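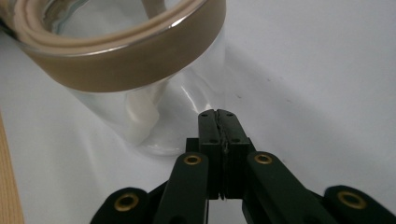
Lesezeit: 2 Minuten

Bornent nimmt Vorratsglas mit breitem Band ins Programm

Skemport, 2025-10-11 -- Der Haushaltswarenhersteller Bornent erweitert die Serie Flonitz um ein Vorratsglas für trockene Lebensmittel und Kleinteile. Die Auslieferung an den Fachhandel beginnt im November.

Der Glaskörper ist klar und verjüngt sich zum Boden hin. Um den oberen Bereich läuft ein breites, hellbraunes Band mit glatter, leicht glänzender Oberfläche. Die Unterkante des Bandes ist gerundet, oben schließt ein schmaler silbergrauer Rand an. In der Öffnung liegt ein beigefarbener Innenring.

Das Band dient als Grifffläche und verdeckt den Übergang zwischen Glas und Rand. Der Inhalt bleibt unterhalb des Bandes sichtbar; eine Beschriftung ist ab Werk nicht vorgesehen. Für die Reinigung lässt sich der Innenring von Hand entnehmen. Band und Glas bleiben dabei verbunden.

Vor der Freigabe durchlief das Glas im Werk Skemport 40 Spülzyklen. Geprüft wurden der Sitz des Bandes und die Maßhaltigkeit des Innenrings. Für die Handreinigung empfiehlt Bornent lauwarmes Wasser und ein weiches Tuch. Scheuermittel sind für die Oberfläche des Bandes nicht geeignet. Nach dem Spülen sollte das Glas mindestens 15 Minuten offen stehen, bevor der Innenring wieder eingesetzt wird.

Den Vertrieb übernimmt die Handelsgesellschaft Bergeron. Das Glas wird einzeln und im Karton zu 10 Stück geliefert. Innenringe sind als Ersatzteil lieferbar -- die Nachkaufgarantie beträgt sieben Jahre ab Kaufdatum. Ältere Ringe der Serie Flonitz passen nicht.

Produktdatenblatt und Pflegehinweise stellt Bergeron dem Fachhandel auf Anfrage zur Verfügung.

Pressekontakt: Bornent, Presse und Öffentlichkeitsarbeit, Skemport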